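4. Tray layout and handle direction

4.1 Material

The records used in this section come from the tray sheets kept at two staff canteens, Flimine and Inar, over one winter ending in February. Each sheet describes a single tray of hot drinks as it left the counter: the number of mugs, the way they were set out, the direction of the handles, and whether any drink had been spilt by the time the tray reached the table. A total of 4000 sheets were handed out to counter staff and 3516 came back with all four fields filled in. Sheets with a missing field were left out of the analysis, even where the missing entry could be guessed from the others.

Trays with fewer than four mugs were coded separately. On such trays the mugs were often pushed together in the middle, and the staff disagreed on whether this counted as a row. Shobha Iyengar and the present author coded a shared set of 300 sheets and compared results before the rest were divided between them. Most disagreements concerned handle direction on trays where one mug had been turned and the others had not. It was decided to code these as "mixed", whatever the number of mugs turned.

4.2 Layout classes

Three layout classes were kept: rows, ring and loose. A tray was coded as rows if every mug stood in one of two or more straight lines running along the same side of the tray. The ring class covers trays with a mug in the middle and the remainder around it, as well as those with the middle left open. All other trays were coded as loose.

Theodorakopoulos trays, used only at Inar, have a raised rim and a narrow base. They hold six mugs in rows, but a ring of six leaves two of them partly on the slope of the rim. The ring class is therefore nearly absent from the Inar sheets, and the two canteens should not be compared on this point. At Flimine the trays are flat to the edge and all three classes occur.

Of the complete sheets, 1539 were coded as rows. Within this class, the six-mug tray in two rows of three was the most common form (Figure 4). It was also the form on which the two coders agreed most often.

4.3 Handle direction

Handle direction was recorded from the side of the person carrying the tray. "Front" means that the handles pointed towards the carrier, "back" that they pointed away, and "side" that they pointed to the left or right. Front was the usual entry for rows at both sites. In short talks held after the lunch shift, counter staff gave two accounts of this. Some said that they set each mug down by its handle and did not turn it afterwards. Others said that they had been taught to do so at the Omero site before moving to their present post, and had kept the habit.

The first account would predict the same result for loose trays, where the mugs are also set down by the handle. The sheets do not bear this out, as loose trays were mostly coded as mixed. A possible reading is that loose trays were filled by more than one person, each standing at a different side of the counter. The sheets do not say who filled the tray, and the question has to be left open.

Handle direction showed no clear link with spilling once the number of mugs was taken into account. The number of mugs and the fill level are hard to separate in these records, as full trays were mostly sent out in the busy hour after noon, when the urns were set to a fixed measure. Fill level is taken up in Section 5.

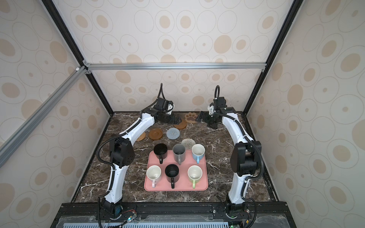

Adhiambo Mwakyusa

Figure 4. Rows layout with six mugs on a rectangular tray, two rows of three, handles to the front.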